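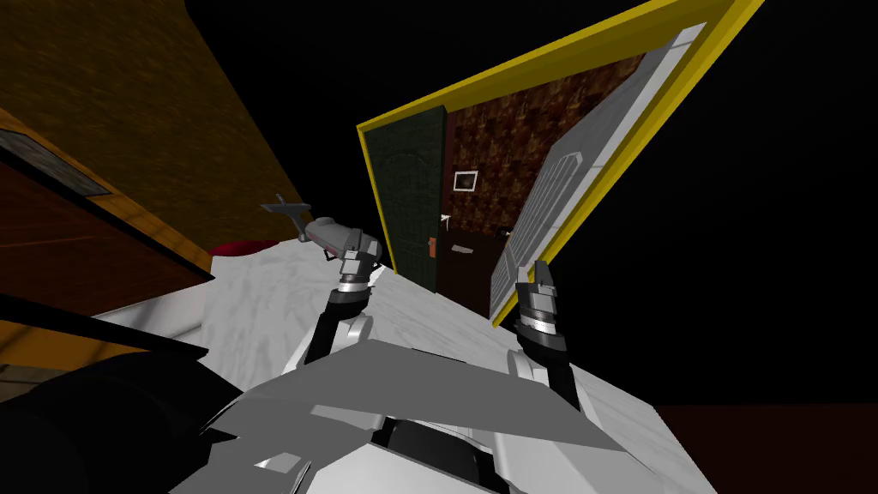
Form 2376 covers the Plostorex open day at Grustcombe, and it was completed in the Powell hall with all stations powered and the barriers in their public positions. It applies to the physical arms, the simulation station and the visitor route between them. The simulation station runs Cendach, and its task starts from a two-arm pose over a white marble countertop, with a gray tool held in the left gripper and the right gripper open and empty. Sections 1 to 3 apply to all stations. Section 4 applies to the simulation station only, and section 5 to the physical arms only.

27 September 2023
Oluwaseun Eze
6 min read

Pre-Opening Safety Checklist With Inspector's Comments

Status codes: OK = acceptable as found. ACT = action required before doors open. OBS = observation, no hold on opening. N/A = does not apply.

1. ROOM AND ROUTE

1.1 Visitor entrance clear, door opens fully. OK
Comment: The door closer is stiff. Door can be hooked back during admission, but the hook must be released once the group is inside. It is a fire door.

1.2 Exit route marked and unobstructed. ACT
Comment: Two flight cases were standing beside the rear exit. They did not reduce the clear width below the marked line, but one was on wheels with the brakes off. Move both to the loading bay.

1.3 Group size posted and enforced. OK
Comment: Limit is 26 per group, including guides. The booking list shows the same figure. The sign at the entrance still gave the April limit and was replaced while I was there.

1.4 Floor free of trip hazards. ACT
Comment: Cable ramp between stations 2 and 3 has a missing end piece. The exposed edge is on the walking line. Fit the end piece or reroute the cable along the wall. Tape is not accepted as a repair at this location.

1.5 Lighting adequate at all stations. OK
Comment: Overheads to stay on for the full session. The request to dim them at the simulation station was declined. A screen hood may be used if the picture is washed out.

1.6 Wheelchair access to all viewing positions. OBS
Comment: Access is good at stations 1, 2 and 4. At station 3 the viewing position is behind a raised rail that sits at eye height for a seated visitor. The guide should bring seated visitors to the left end, where the rail is lower.

2. ELECTRICAL

2.1 Portable equipment labels in date. OK
Comment: One monitor had no label. It was withdrawn and swapped for a labeled unit from the office.

2.2 No daisy-chained power strips. ACT
Comment: Found at the simulation station, behind the desk. Second strip feeds only a phone charger and a desk fan. Remove the second strip.

2.3 Main isolator accessible and identified. OK
Comment: Guides were asked to point it out and did so correctly. One guide arrived after the briefing and has to be shown.

2.4 Cables strain-relieved at moving equipment. OK

3. PEOPLE AND PROCEDURES

3.1 Named operator at every powered station. OK
Comment: Names are on the station cards. An operator who leaves for a break stops the station first. Handing the station to a guide is not permitted, even for a short time.

3.2 Emergency stop tested at each station before opening. OK
Comment: All 4 stops were pressed and reset in my presence. The stop at station 4 needs a firm push. It latched each time, but I have asked for the button to be changed before the next public event. Not a hold item.

3.3 Visitor briefing given before entry. OBS
Comment: The script is too long. Visitors need the barrier rule, the stop button rule and the exit. Company history can go at the end of the tour.

3.4 Children accompanied. OK
Comment: Stated on the booking page and at the door. Guides know they may refuse entry.

3.5 First aid kit present and complete. ACT
Comment: Kit present, seal broken, no eyewash. Replace the kit as a whole.

3.6 Incident log available. OK
Comment: The log is kept at the entrance desk. Near misses go in the same book, with the station number and the time. Entries from the April event were legible but several had no station number, and these could not be followed up.

4. SIMULATION STATION (CENDACH)

4.1 Simulation computer isolated from physical arms. OK
Comment: Checked at the network cabinet. There is no link between this computer and any arm controller. The patch lead used during rehearsal has been removed and bagged. It stays bagged until the hall is closed to the public.

4.2 Start pose loads correctly after reset. OK
Comment: Reset was repeated several times from different stopping points. The scene came back with the tool in the left gripper, its T-shaped end to the left and above the countertop, and the right gripper in front of the lower edge of the white panel door. The operator should compare against this pose after each visitor and reset again if the tool is missing from the gripper.

4.3 Visitor controls limited to intended functions. ACT
Comment: The keyboard was within reach and allowed the full-screen view to be closed. Put it in the drawer. Visitors use the hand controllers only.

4.4 Hand controllers cleaned between users. OK
Comment: Wipes and a bin are provided. Controllers have wrist loops, and these must be worn.

4.5 Clear space around the user. OBS
Comment: The taped square on the floor is large enough for an adult with arms extended. The waiting line forms too close to its right side. Move the line post back toward the wall - there is room to do it without narrowing the route.

4.6 Seating offered on request. OK
Comment: Use the fixed chair. The swivel chair from the operator's desk is not for visitors.

4.7 Display content matches what the guide tells visitors. ACT
Comment: The draft script said the gripper forces felt at the physical stations would be "the same as you see on screen." This has not been measured and must come out. A visitor who has just pushed the simulated gripper toward the countertop or the door without consequence may carry that expectation to station 3. Guides should state plainly that the scene is computer-generated and that the physical arms can injure.

5. PHYSICAL ARMS

5.1 Barriers in position and locked together. OK
Comment: The barrier at station 2 had been moved closer for rehearsal. It is back on its floor marks. Anyone who finds it off the marks stops the station.

5.2 Speed limit set and protected. OK
Comment: Reduced-speed mode is active at each arm and the setting is behind a password. Operators do not need the password during the session.

5.3 Workpieces suitable for public demonstration. ACT
Comment: Foam blocks are acceptable. The metal hand tool laid out at station 3 is not. A tool dropped or thrown from a gripper at that reach could pass over the barrier. If the team wants a tool handling task, run it in Cendach and use foam at the arm.

5.4 Gripper fingers inspected for damage. OK
Comment: Wear on one finger pad at station 1, within limits. Check again at the midday break.

5.5 Arm parked when station is unattended. OK
Comment: Parking position is marked on each card. The card at station 2 shows the old base location - replace when convenient.

5.6 Air supply pressure and hose condition. N/A
Comment: Electric grippers throughout.

RELEASE

Opening is held until every ACT item is closed and initialed. Items 1.4, 4.7 and 5.3 must be shown to me in person. The remainder may be closed by the station operator with a note of what was done. OBS items go to the Plostorex site office with this form.

Repeat 3.2, 4.2 and 5.1 after the midday break and after any stop that was not planned. Completed copy to be kept at the entrance desk with the incident log.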